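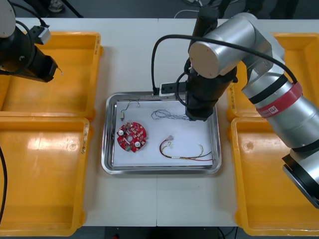
Welcome to the questions page for the Raltville Take-Apart Table! We sort small electronics into their parts so that the boards, wires and connectors can be used again or sent off for recycling, and we get a lot of mail from people who want to set up the same thing at home, at school or in the back of a shop. Most of it is about the layout, so start with that: a shiny-rimmed steel tray in the middle with a sheet of white paper in it, and yellow bins on both sides, two to the left and two to the right. A round red board shows up beautifully on that white paper, and so does a thin gray wire, which is the whole pleasure of working this way. The answers were put together by Eilif Engebretsen and last updated in June 2018.

Why do you put paper in the tray?

So you can see what you have! Bare steel is full of reflections, and a tiny screw on a shiny surface might as well be invisible. Plain white printer paper is perfect. It also catches dust and crumbs of old glue, and when you're done you lift it by two corners and tip the lot into the trash (check it for screws first, please, we have all lost one that way).

Does it have to be a steel tray?

No. A baking sheet with a rim works very well, and so does a cafeteria tray. What you want is the rim, which stops round things from rolling onto the floor. I like steel because it wipes clean and stays put when you bump it. If you use a baking sheet, retire it from the kitchen for good. Old solder can contain lead, and you don't want that anywhere near cookies.

How many bins do I need?

Four is a lovely number to start with. Ours are boards, wires and harnesses, loose hardware, and "ask somebody." The last one is my favorite. People slow right down when they have to decide on every odd little piece, and having a place for the puzzlers keeps everyone moving. You can go through it together at the end with a cup of coffee, and that's often the best part of the evening.

What kind of bins?

Wide and shallow, with sloping insides, so you can get your fingers under the last piece. Deep boxes turn into a jumble and you end up digging. Bright plastic is nice too. If you want to mark them, a pen on the rim is plenty. We started out with printed labels in January and they peeled off within weeks.

What's the difference between a wire and a harness?

A wire is one strand on its own, maybe with a connector at the end. A harness is a bunch of wires meant to travel together, often in several colors, usually with a connector and sometimes a sleeve around the middle to keep it all tidy. Keep harnesses whole! A red, yellow and black bundle with its plug still attached is far more useful to a repair person than the same wires cut up into short lengths.

I have a tangle of thin wires. Any tricks?

Put it down flat on the paper and loosen it from the outside. Don't pull on an end, however tempting that is, as it only tightens the knot in the middle. Work a finger into the center, open it up a little, and turn it over. Most tangles fall apart in a minute or two. If one doesn't, put it in "ask somebody" and move on to something more fun.

Are the silver cylinders on circuit boards safe to touch?

Those are usually capacitors, and they store electricity. On small low-voltage boards that have been unplugged for a long time they are rarely a problem. Large ones are another matter, especially in camera flashes, microwaves, old TVs and power supplies, and they can hold a dangerous charge long after the plug is out. We don't open any of those at the table and we ask you not to bring them. For everything else, hold the board by its edges and leave the parts on it alone.

Can I bring things with batteries?

Please take the batteries out at home and drop them off at a battery collection point. If a battery is glued in, swollen or leaking, leave the item closed and take it straight to your hazardous waste site.

What should I do with the boards once they're sorted?

Keep them flat and dry, and don't stack them so high that they grind against each other. Good ones go to our swap shelf, which had 358 pieces on it at the last count. Tired ones go for recycling with the electronics. Never try to burn or melt anything off a board.

Can children join in?

Yes, and they are wonderful at it! We say age 9 and up, with an adult alongside, and everybody wears safety glasses when something is being opened. Hands get washed before snacks, no exceptions. Younger kids can help sort clean connectors by color.

How long does one item take?

A toy or a doorbell might be ten minutes, and a printer can eat a whole evening. Start small. Finish one thing and clear the paper before you open the next, or you'll have screws from two machines and no idea which is which.

Do I need to sign up?

Only if you are bringing a group of 6 or more. Otherwise come along, pick a seat and take a screwdriver from the rack. Beginners are very welcome, and so are boxes of mystery cables.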